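Reading time: 3 minutes

Sorting deposit containers at the table: rinse first or sort first?

brundo_flat2
We get through a fair number of slim cans and small plastic bottles, and I want to fix the order of work before the next drop-off. Current method is two big paper cups on a white table, one for cans and one for bottles. The depot on Hulham Road takes them mixed, but the queue moves faster if the aluminium is separate. Last run was 301 containers and 33 came back, mostly for liquid left inside.

Nazmiye Toprak
Sort first. Rinsing mixed containers means handling everything twice. Cups are too small for a run of 301, though. Use them for the day's lot and empty them into a crate.

hulham_sorter
Disagree. A can that still has a mouthful in it will tip in a paper cup and you end up with a soggy base. Drain, rinse, invert on a rack for 90 minutes, then sort.

Nazmiye Toprak
90 minutes is excessive for a slim can. The opening is small but it drains if you hold it on an angle with the tab side down.

moldovan_k
Two separate problems here. Cans: keep the label and barcode intact, don't crush. Our machine reads the barcode and rejects anything flattened. Bottles: empty them fully. Check with your depot about caps - ours changed its rule in September.

brundo_flat2
Imported cans are my other question. Some of the labels are in Korean and I can't find a refund mark on them. Photos of the setup, 8th March.
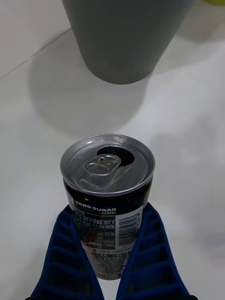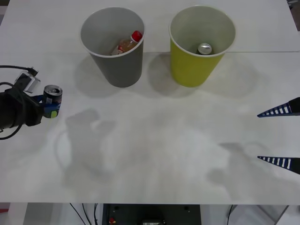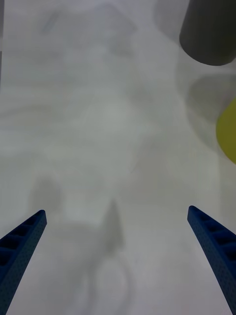 The refund mark matters more to me than the colour of the cups. If the imported ones aren't eligible, they go in the kerbside bin and I stop rinsing them to depot standard.

moldovan_k
The barcode has to be registered in your scheme. Language on the label is irrelevant. Run one through and see if it's accepted.

hulham_sorter
Bottle in the grey cup still has liquid in it. That's a rejection at my depot.

Nazmiye Toprak
So empty it before it goes in the crate. Still not an argument for rinsing the whole lot ahead of sorting.

hulham_sorter
It is if you had 33 knocked back.

brundo_flat2
Will try drain, sort, then rinse the bottles only. I've got a Nollosow rack that holds two rows, so the cans can go on that upside down while I do the bottles. Will post the reject count after the next run.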